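Filed under: Opinion, Adult Ed & Training

Stop making people apply in person for night classes

29 December 2022

Quick one before the new year because I've had this in drafts since June and the spring intake forms are going out again with the same line on them. "Applicants must attend one information session in person." Same line as last year. Same two sessions, both at ten in the morning.

Ten in the morning. For an evening program. Whose whole reason to exist is that the students work days.

I taught the intro electrical course at the Zukville center for a good while and I still sub when they're short. So I'm not throwing rocks from far off. I like the place. The instructors are good, the fees are low, and a person can walk in with no diploma and leave with a certificate that local employers will look at. All the more reason to be annoyed about the front door.

What the session is

Somebody reads the handbook out loud. Then there's a sign-in sheet, then a short talk about parking. Then you get the application packet, the same packet that's sitting on the website as a PDF, except the one on the website says it won't be accepted unless it has the stamp from the session. I've sat through it as staff. An hour and a half, plus the bus.

The argument for it is that it screens for commitment. If you can't show up to one meeting you won't show up to class. I've heard this from people I respect, Leobardo Zavala for one, who ran admissions over there and has forgotten more about adult students than I'll ever know. His view is that the empty seats in week six are the real waste, and that the session cuts them down.

Maybe. But what does it screen for, really? It screens for having a morning free. A guy on first shift at the Jallent plant doesn't have a morning free. He's got a job, that's why he wants nights. The person who sails through is the one whose schedule is already loose, and in my experience that isn't the one who sticks.

Last year they had 214 people ask for a packet. I don't know how many finished, the office wouldn't give me that number, and I think if it was a good number they would of.

The deposit

Then the money. You put down a seat deposit at the session, check or money order only. No cards. Refundable in theory, if you write a letter. I'm fine with a deposit, people do value what they've paid for a bit. But let them pay it with a card, on a phone, at nine at night when the kids are down.

Danylo Lysenko took the welding course two years running because the first time around he missed the deposit window by a day and got bumped to the back of the list — he'd gone to the session, he'd done the form, he just didn't own a checkbook. He waited it out. Most wouldn't. He's at Ajayi now, doing pipe, and they'd hire two more like him tomorrow.

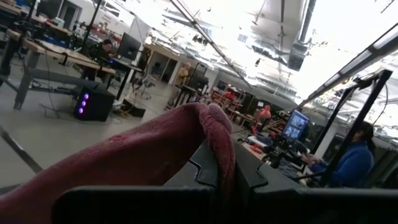
What I'd do instead

Not complicated. Put the session online, recorded, with a short form at the end so you know they watched it. Keep one live session for people who want to ask questions, and hold it at night, in the shop, with the lights on and an instructor standing there. Take the deposit by card. Let the packet be emailed. The Prostivano center across the county does most of this already and the sky is still up.

And call people. This is the part I care about the most. When someone starts an application and goes quiet, pick up the phone. Half the time it's one missing page, or they're embarassed about a test score from 20 years back. A five minute call keeps that person. A form letter loses them.

Cost? I asked around and the figure I got for the online form and card payments was about $2000 to set up. That's less than the center spends printing catalogs.

I know the board meets on this soon and I know they'll say the deadlines are set for this round. Fine. Leave the deadlines. Move one session to the evening — you don't need a vote for that, you need a key to the building. I'll come read the handbook myself if it helps.

Related
What the certificate is worth to a local employer
Letters: child care during evening classes
GED prep or trade course first?
Bus routes and the Zukville center, again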